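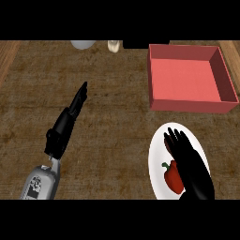
How do students with no robotics background get into a project like the one at Trendton? They sign up at the start of the semester, spend the first weeks in the simulator, and get time on a real robot once their code has passed there.

January
By Normunds Adomaitis

I visited the student robotics project at Trendton on its open afternoon. The doors opened at 2 and I stayed until the building closed. I had read the project page beforehand and mostly wanted to find out how much of the work the students do themselves.

The room is on the second floor, past the machine shop. There are nine students this year, split into three teams. Each team has the same assignment, which is to get a two-armed robot to pick up a piece of food and put it in a box. The teams have named themselves Prutico, Zokuneo and Seppälä. The last one is the surname of a student's grandmother.

Most of what visitors see is simulation. Prutico's task has a red bell pepper on a white plate and an open box farther back on a wooden table. The box is a pinkish red, and I asked if a red pepper in a reddish box made things harder for the software. The student at the keyboard said the color had caused no trouble so far, but the pepper's shape had. It is lumpy at the bottom, and a grip that works on one side can slip on another.

Each team has to complete 200 simulated runs before the instructor will look at its results. Zokuneo had finished theirs and were sorting the failures by hand into a spreadsheet. A good many came from fingers closing too early. Seppälä were behind because they had rewritten their arm controller over the break, and they spent most of the afternoon on that and did not talk much.

I was allowed to try the controls for a few minutes. Moving one arm is easy enough. Moving both is tiring, and I dropped the pepper on the table twice.

There was a short talk at four with questions after. A parent asked about grades. The project counts as one course, and the written report is worth more than the final demo. Another visitor asked if high school students could join, and for now they can't.

Parking is behind the main building and is free after three. The elevator was out, so plan on the stairs. The next open afternoon will be in April, when the teams show their finished work.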